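El mantel de cuadros ya está en la mesa (¡y no pienso quitarlo en todo julio!)

Tenía ganas de contaros lo del mantel desde que llegó. Lo encontré en Stustico, en la sección de liquidación, metido entre unas cortinas de ducha, y costaba 11 euros. Once. Es de cuadros blancos y color arena, con dibujitos de playa y de baño repartidos por todas partes, y desde que lo puse en el comedor la mesa parece otra, de verdad. Yo venía de años de mantel liso gris, de los que no molestan y tampoco alegran, y ahora entro por la mañana con el café y me pongo contenta.

Lo primero que hice fue sacar platos para ver qué le quedaba bien. Con los estampados que tenía por casa fue un desastre — demasiado dibujo encima de dibujo —, pero con los blancos redondos de siempre, los de borde estrechito, ¡qué maravilla! Tres en medio de la mesa, juntos, y ya parece que viene gente a comer. También probé con un plato azul claro de esquinas redondeadas y me encantó, porque el azul con el tono arena es pura playa.
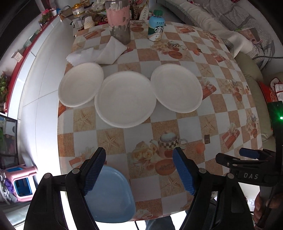

Nevamow comentó que en su casa un mantel así dura limpio lo que dura una sopa, y que lo mejor es tener dos iguales e ir cambiándolos, porque si solo hay uno se acaba usando únicamente los domingos de visita.

Pues lo de tener dos me parece una idea estupenda, y ya he vuelto a mirar si quedan. De momento no hay en la medida grande, pero han dejado la referencia puesta (la 3836, por si alguien quiere buscarlo también) y voy entrando de vez en cuando. En cuanto a las manchas, yo lo lavo a 30 grados y lo tiendo bien estirado en la sombra. Ha pasado ya por tomate, por melocotón y por un vaso entero de horchata, y sigue guapísimo.

Lo que sí he cambiado es la manera de poner y recoger la mesa. Antes dejaba los cacharros apilados en la encimera y hacía veinte viajes, y ahora me traigo un barreño de plástico a la mesa misma. Todo lo sucio va dentro, y de ahí al fregadero en un solo paseo. Los cuencos los dejo aparte, en fila junto al borde, así no se mezclan con los platos y los friego primero. Tengo un barreño azul y otro verde clarito, los dos de Oltetti, y confieso que el azul me gusta más por cómo queda al lado de los cuadros. 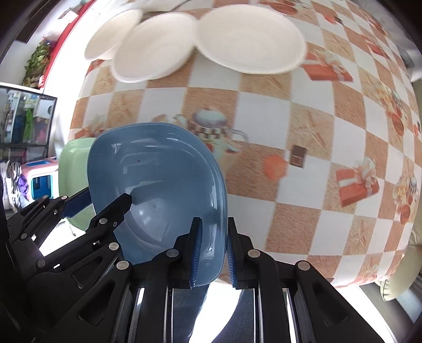 El verde lo reservo para la fruta y la verdura, que en verano en esta casa se lava por kilos. Lo bueno de tener dos es que uno cabe bastante cerca del otro sin ocupar toda la mesa, y si comemos en el patio me llevo los dos, uno con lo limpio a la ida y otro con lo sucio a la vuelta.

Me falta todavía resolver las servilletas. He visto unas de Kowalczyk en color terracota que le irían de cine, en paquetes de hasta 61 unidades (un número rarísimo, pero así lo pone), aunque también me tientan unas de tela en blanco crudo. Si alguien tiene un mantel parecido y ha dado con las servilletas perfectas, que me lo cuente en los comentarios, por favor, que yo mientras sigo poniendo y quitando cuencos.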